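Last updated: January

Bench notes, crown fit comparison, continued

Started a little after 9. Ziad Chamoun had already pulled the second batch of zirconia crowns from the furnace and set them out on the tray, so I went straight to margins. Same lower first molar prep as before, same die, same scan file. The only thing meant to differ is the cement spacer setting in the Narnier software, and I say "meant to" on purpose. Someone reloaded the default profile before the last batch and I can't find who or when.

Silicone replica on each crown, sectioned buccal to lingual, measured under the scope. The Vivura blocks came in at 110 microns at the worst spot on the distal margin. The sales sheet promises a good deal tighter than that. I've stopped reading the sales sheet. 110 is a gap most dentists would live with, but it isn't what we were told we were buying, and a stone die on a bench is a far kinder place than a back tooth with a tongue next to it.

Rianne Claeys thinks the replica method is adding error of its own, from finger pressure while the silicone sets. Could be. I pressed the first few by hand and then switched to the weighted jig, so the early numbers are worth less than the later ones. I marked them with a pencil line in the log and left them out of the average.

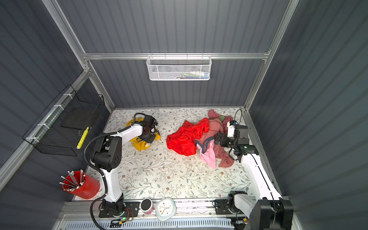 Thermal cycling next. The Bouzid bath is set for 1,000 cycles, and I don't see the point of reporting anything below that. Even then I wouldn't call it a stand-in for years in the mouth, whatever the papers like to claim. It tells us whether the cement line opens up under hot and cold. It says very little about chewing, grinding or ice.

Three crowns held back as controls, in distilled water, lids labeled with batch letter only. Please don't add the material name to the lids. Rianne is reading them blind and last time she knew which was which before she sat down.

Undier resin cement: the new tube feels thinner than the old one. Might be the room, might be the lot. Ziad weighed out two mixes and got the same working time for both, so I'm leaving it alone, but I wrote the lot number inside the back cover.

Price, for whoever asks again: around 200 for a box of the Vivura. I'd want to see a better margin than the cheap blocks give before we reorder, and so far I don't.

To do: recheck the spacer value before milling batch C, find the missing section blade, ask Ziad if the furnace log got saved.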